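30/07/2022

Ended the day at 1,909 good episodes. The number we agreed on for the Wodetti task is 2,000, so it will run into August after all. I had hoped to be finished before the month was out.

I did 136 today. That is fewer than I wanted. The morning went to uploads from yesterday, which stalled twice, and I didn't pick up the gripper until almost eleven. After that it went fine. My right hand gets tired before my left, even though I switch. I've started taping the base of my thumb where the trigger rubs.

The rule for this batch is that every episode starts with the fingers open and low over the bare table, held for a slow count before I go for anything. I kept cutting that short last week and had to throw out a lot of takes. Today I counted out loud. It sounds silly in a quiet room but I only lost 2 for a short start.

The Undamier people wrote to ask if we could use the same table for all of it. I said no. The whole point of moving to Plondurdale for the second half was to get a different surface and different light. If everything is shot on one table the model will learn the table. They said okay. 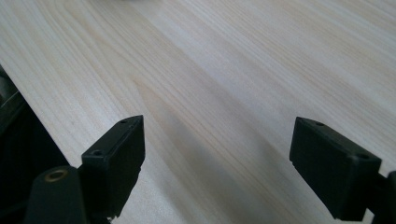

I also need to vary my height more. Looking back through the clips tonight, I come in at nearly the same angle every time, and I don't notice it while I'm doing it. Tomorrow I'll do a set standing and a set sitting on the low stool, and write down which is which in the log.

The Hrytsenko batch trained overnight and the result was so-so. It reaches well and lets go too early. I think that comes from me, because I open my hand fast when I'm in a hurry to start the next one. So, slower releases from now on, and I'll tag the old ones so we can leave them out and compare.

Backed up both drives, put the batteries on to charge, ate late. Need to buy more tape.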